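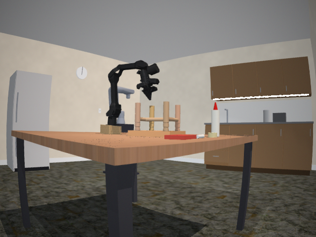 How many times does a machine have to be shown a thing before it can do it?

It depends on the thing and the machine, and on who is paying for the afternoons. For the stool, Iretti had settled on 149 good runs. Javiera Durán had asked where the number came from on her first morning, and Damián Rivadeneira had told her it came from Praltgate, as if Praltgate were a law of physics and not an office two trains away.

She sat at the third desk from the window with a controller in each hand and moved an arm that weighed nothing over a table that wasn't there. The kitchen behind it had cupboards she had never been able to open. The clock on its wall had never been any use to her, so she kept her phone propped against the monitor, and the phone said twenty past two.

She had come to Iretti from upholstery. She had repaired perhaps a dozen stools in her life, real ones, and she could have told them a good deal about stools. You feel a leg go home. There is a moment when the wood stops arguing, and you know it in your wrist before you know it anywhere else. In the headset there was no wrist. There was a small buzz when something touched something, and the same buzz when it touched the wrong thing.

"It doesn't need to feel it," Damián said, when she brought this up. "It needs to see what you do."

"What I do is guess."

"Then it'll learn from good guesses."

She wrote that down on the back of a delivery note, meaning to be angry about it later.

The trouble began in January with the hesitations. Javiera hesitated over the legs. She would bring the gripper across, stop, drift a little to one side, come back and go down. Most of the runs had it. Thắng Vũ, who worked evenings, didn't hesitate at all. He went straight down like a heron, and if he missed he threw the run away and began again. Seventy-one of his were in the set already. Hers stood at fifty-one, and on the shared sheet somebody had put a yellow flag beside nearly every one.

She watched a few of her own back that afternoon, with the view swung up high over the table. From there you lost all sense of depth and the pause looked like nothing, a bit of dithering by someone who had forgotten why she came into the room. 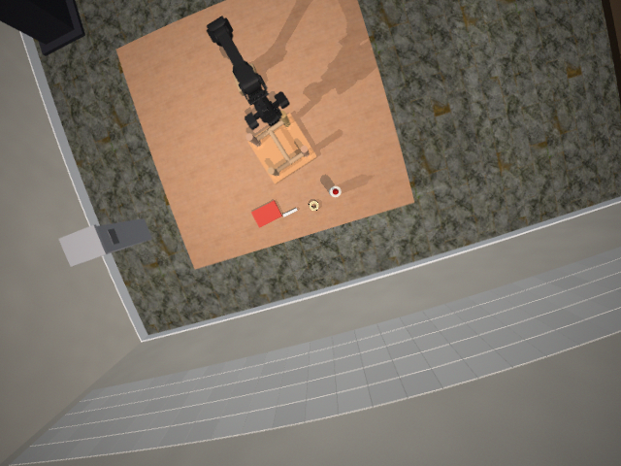
Telma Urrutia thought the pauses should stay in. She said so across two desks, without taking her headphones off, and so rather loudly. A machine taught only by people who never stopped to think would go at a crooked leg exactly as it went at a straight one, she said, and then they'd all be back here in spring recording crooked legs.

"That's a theory," said Damián.

"So is 149."

He went off to ring Praltgate. Through the glass they could see him nodding, which was not encouraging in a man who had gone in to disagree.

Javiera did not trust Telma's theory much either. It was kind, and it made her slowness sound like wisdom. She knew what the pauses were. Some of them were judgement. Some of them were her left eye getting tired, and at least one was the sandwich van pulling up outside. The thing that learned from her would get all of them in the same parcel, with no note to say which was which. Would it stop over a stool one day, in some warehouse in Fomham, for a van that had left years before?

She asked Thắng when he came in at five. He hung his coat on the door and considered it.

"Mine aren't clean either," he said. "I throw out the misses. So it never sees anyone miss."

"Does that bother you?"

"I get paid for the ones I keep."

Damián came back out with the answer, and the answer was that Praltgate wanted fewer pauses and more variety. He read it off his hand. Nobody at Praltgate had said what variety was. The legs, possibly, or the speed, or the place you started from. He suggested she use her imagination, and went to find his bicycle lamp.
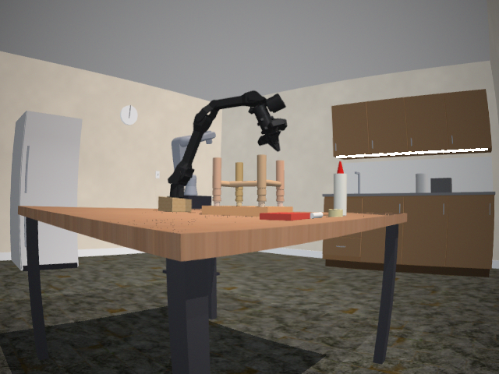
So she stayed on for a while after her shift, unpaid, which annoyed her, and did one the way she would have done it at her own bench. She let the arm hang there as long as it liked. She came in from the side and backed off, then came in again lower, until the small buzz came and she decided to believe it. It was a poor run by the sheet's reckoning, slow and full of second thoughts.

The box at the end asked whether the demonstration was good. It offered her two buttons. She looked for Telma, but Telma had gone, and Thắng was already under his headset with his elbows out, going down straight.

She pressed the one that said good, and in the notes field, which she had been told was not read by anything, she typed: stopped here because I wasn't sure.

Then she went to catch her train.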